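Unit 4: Can machines do our chores yet?
Notes by Clifford Desjardins – updated April 29, 2022

Short version: some of them, slowly, on a good day. I find that thrilling, and I hope you will too by the end of the unit!

Our chore for this unit is small stuff on a table, a clear plastic box, and two arms to handle it with.
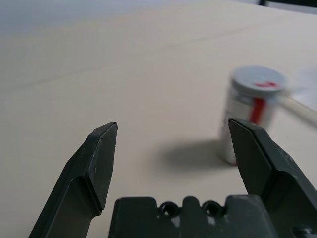
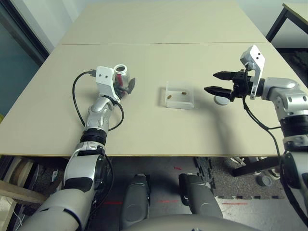

Wrist view first, then the same kind of tabletop from head height.

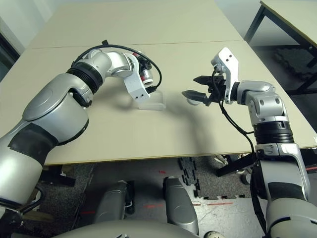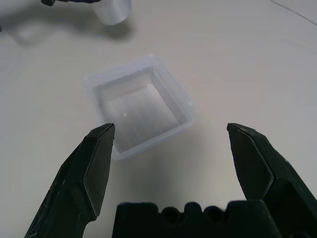 Think about tidying a kitchen drawer. You do it while talking on the phone. A machine has to find each thing, pick a grip, avoid knocking over its neighbor and decide when to let go. Clear plastic is rough on cameras (glass is too), and small round things love to roll.

Terms to know: grasp, reach, handover, recovery. Recovery means what the machine does after it drops something, and for my money it's the most interesting word on the list.

Shop floors are ahead of homes. In our Trustard case study the same part shows up in the same spot 3000 times, so the arm barely has to look. Your drawer is never the same twice.

Before next class: read the Hapeta handout, then pick a chore you did in February and break it into 10 steps. Mark the ones you did without looking – those are often the hard ones for a robot. Bring it on paper, please.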